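**Saturday, September 12, 2020. Gripper swap, both arms, black enclosure**

Stock jaws on the left, Ashby long fingers on the right. Stick handover on the full toy kitchen layout.

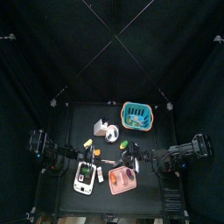
Liesbeth Van Acker thinks we should stop mixing fingers on the two arms, as any difference we measure could be the arm and have nothing to do with the jaws. Fair point! So I'm going to swap sides on Monday and repeat the whole set before I get too excited.

But I am a bit excited. Notes so far:

- 11 handovers of the thin stick, 3 drops. All three on release, when the left jaws open a touch before the right ones have closed. That's timing, so controller side, and I haven't touched the jaws for it.
- The long fingers are lovely on the eggplant. They close, they settle, no rolling away across the board. The stock jaws pinch it at one end and it swings.
- Flat things are still better with the stock pair. Long fingers flex when I push down on the table (you can hear it, a little tick).
- Grabbing out of the teal basket: not tried with either yet. I expect the rim to be a nuisance for the long ones.

Controller: went back to the Bitovport build after lunch. Loop log has 1,367 lines with no missed cycles, so whatever was stuttering on Thursday was in the newer build. Esko has the old log if anyone wants to compare.

Close speed is now 305 in the config on both sides, same units as before. Please don't change one without the other, I lost an hour to that.

To do
- swap fingers left/right, same layout, same order
- delay the release on the giving arm, then rerun the stick
- ask Fathima for the softer pads, the ones from Rekusdale
- tape on the right fingertips is lifting, redo it before the next run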